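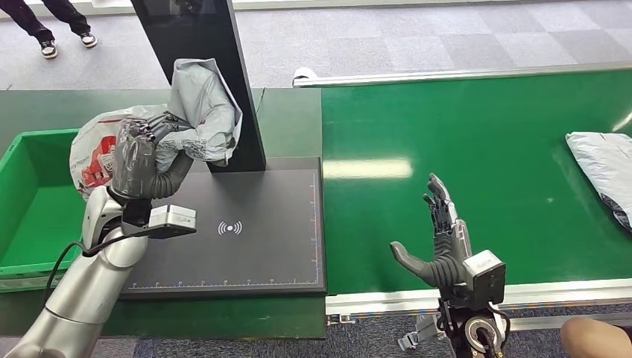

Flinport shoppers sent back 317 online orders through the Gourlay Street post counter in April, up from 300 in March, the counter's manager Sena Frimpong said. Clothing made up most of it — 102 parcels were shoes alone.

The counter will stay open until 7 p.m. on weekdays starting next month. Sunday drop-off is not planned. Customers need a printed label or a code on their phone, and returns without either will be turned away.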